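5 min read

Faux tulips and blue filler stems from Granurdale, plus three glass vases. Quick review before I forget what I paid for what.

Short version: tulips good, blue stuff fine, vases a mixed bag. Would buy the tulips again. Would not pay full price for the blue.

Ordered in April after the third bunch of real tulips in a row flopped on me inside of four days. I like tulips. I don't like throwing out nine bucks of tulips every week. The Granurdale listing had 1,748 reviews when I looked and most of them were people saying "so realistic!!" with no photos, so no help. Bought them anyway. $39 for the mixed box, tulips and blue, shipped. Vases came separate, two from Cirkton and one from Hrubý.

Unboxing. Everything arrives squashed flat, leaves folded over, heads pointing every which way. Don't panic. Bend them back by hand, leave them out overnight. Most sorted themselves out by morning. There's a plasticky smell the first day, gone by the second.

The tulips. Two reds in the box, a dark one and a bright one. The dark is much better. Deep color, no shine on the petals, and the dark stem I like best has a smaller bud hanging off the side, so one stem on its own fills the space. Leaves are long and you can shape them. Bright red reads more fake up close, from across the room it's fine. Heads are closed on both, so if you want that blown open end-of-week tulip look, these aren't it.

Stems are LONG. Measure your vase first. I had a couple of short vases in mind and had to forget it, the whole thing wanted to tip. You can trim with wire cutters (not your good scissors, ask me how I know). I've trimmed two so far and left the rest.

The blue. Small blossoms, thin stems, sold as filler and that's what it is. One stem looks like nothing. You need a real bunch, and then it fans out nicely and covers the rim of the vase. Loses a blossom here and there if you fuss with it. They push back on, mostly. I'd give the blue a 3 and the tulips a strong 4.
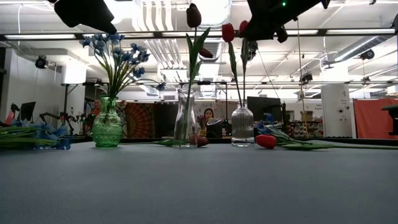 Blue in the green glass, dark tulip in the clear carafe shape, bright red in the ribbed one. Leftovers on the table.

Vases, quickly.

Green one (Cirkton). Favorite. Round body, narrow neck, faceted pattern all over so you don't notice the stem ends inside. The narrow neck holds the blue bunch together at the bottom and lets it spread up top. If you only get one for fake flowers get colored glass with a pattern. Hides everything.

Clear carafe type (also Cirkton). Wide at the base so it's steady even under a tall tulip. But clear glass and fake stems, you see the cut end sitting there. Some people fill with water to sell it. I tried it, looks good, but then you're changing water for plastic flowers and what's the point. Trying clear pebbles next.

Ribbed one (Hrubý). Fluted all the way around the body, narrow neck, pretty by itself. Two tulips in there is plenty, they lean apart and do their own thing. I wanted three and it looked crowded. Ribs blur the stems a bit, so better than the carafe for this. Worst to wash, dust sits in the grooves.

Care. Hairdryer on cool for the dust, every couple weeks. Don't spray them with anythng. A friend, Sibusiso Cele, does tables for events and he says he stores his in long boxes lying flat, not standing up, or the heads droop. So that's what I do now with the spares.

Compared to the Vevov ones I had before: no contest. Vevov tulips had a seam right down the petal and the green was a weird mint. Cheaper though, if it's for a porch or a kid's room who cares.

Gripes:
- wire pokes out the bottom of a few stems, watch your fingers
- no way to order just the dark red, mixed box only
- box says "fade proof", no idea, they're not near a window
- return window is 7 days which is nothing

Who's it for. Anybody with a dining table or a hall shelf that wants color all year and doesn't want to think about it. If you're after a centerpiece people will lean in and sniff, spend more. The listing claims 2,000 hours in direct sun before any color change, if they fade sooner then that I'll update.

Overall 4 out of 5. Half a point off for the blue, half for the wires.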